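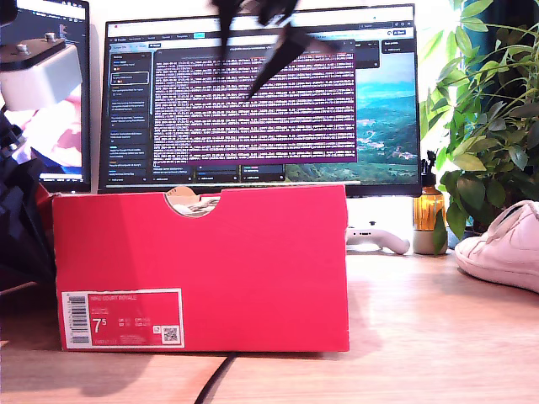 **Nornetti's "Grarton" - is the long cut worth it?**

**reelkeeper** wrote:
Our local place is running the restored version, 90 minutes of sword fights now padded out with what I'm told is character. I loved this thing at twelve. Should I risk it?

**mudlark_733** wrote:
Risk it. The harbor siege finally makes sense. In the old cut the duke is captured, then he's at dinner, then he's captured again. Now there's a scene where he escapes. It's not a good scene, but it's there.

**popcorn_tax** wrote:
Disagree. The duke being at dinner for no reason was the best thing in the movie. The new footage is mostly horses being led to other horses.

**mudlark_733** wrote:
> horses being led to other horses

One sequence! And it sets up the bridge.

**popcorn_tax** wrote:
The bridge collapses. I didn't need the horses' side of it.

**hexnut** wrote:
Does the army still look like 300 guys running past the same tree? The poster promised 1,000.

**reelkeeper** wrote:
As a kid I counted the tree as a character.

**saltandvinegar** wrote:
Tree is intact. The color is much better too, you can see the night battle now, which might be a mistake - the villain's mustache changes sides. Skip the Nepia disc though, the sound drifts badly in the last reel and everyone gets stabbed a beat before the clang.

**mudlark_733** wrote:
My Nepia disc is fine. Try another player.

**saltandvinegar** wrote:
I tried two. Your ears may be on the same delay.

**reelkeeper** wrote:
OK, going to the late show. If it's bad I'm blaming mudlark. Anybody know if "Hetonholm" is getting the same treatment in January?

**hexnut** wrote:
I hope not, it's long enough to need a second parking ticket already.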